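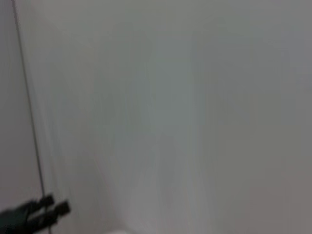

A pale gray surface with a lighter band down the middle.

05/12/2021
By the Motorsport Desk

Druvlow locked out the front row for the six-hour endurance race at Damdale after a qualifying session interrupted twice by red flags. The No. 21 car set the fastest lap in the final four minutes, on its second set of soft tires, and the sister car was less than two tenths behind.

Sotomayor qualified third and fourth. The team had led the session until the second stoppage, but both of its cars were on worn tires when the track went green again and neither improved. Gruvetbridge will start fifth with its lead car. Its second entry did not set a time after a gearbox sensor fault on the out lap and will go from the back of the grid.

The first red flag came nine minutes into the session, when a privateer entry stopped on the exit of the downhill left-hander with no drive. The second was for gravel on the racing line at the last chicane. Race control stopped the clock both times, so the full session length was run.

Lap times were faster than at the September test, mainly in the middle sector, where the surface was relaid over two long corners. Teams reported more grip on the new asphalt but a clear step in balance where it meets the old surface. Several cars ran a softer front anti-roll bar to deal with the change. Druvlow kept its test setting and raised the rear ride height instead, which cost a little speed on the main straight. Its cars were only sixth and seventh through the speed trap.

Minimum weight has been revised for this round under the balance of performance table. Druvlow runs at 2536 pounds and Sotomayor at 2345 pounds, with the lighter car using a smaller air restrictor. Gruvetbridge keeps the figure it had at the previous round. All cars in the top ten passed scrutineering after the session — the checks covered weight, ride height, restrictor size and fuel samples.

Fuel is likely to decide the order of the stops. Druvlow can run a longer stint than Sotomayor on a full tank, by two laps at race pace in practice. Over six hours that could save one stop if there is no long safety car period. Sotomayor has been quicker on the hard tire, however, and made smaller losses over a double stint in the long-run practice. The soft tire showed graining on the left front after 12 laps on most cars.

Each car has an allocation of seven sets for the race, including those used in qualifying. A driver change is required at least three times, and no driver may stay in the car for more than two and a half hours in total. Refueling and tire work must be done separately, with the engine off while fuel is going in.

Gruvetbridge replaced the full gearbox wiring harness on its second car after the session. The change does not carry an extra penalty, as the car was already due to start last.

Last updated: after publication of the provisional grid

Contact the desk | Copyright 2021, all rights reserved | Back to top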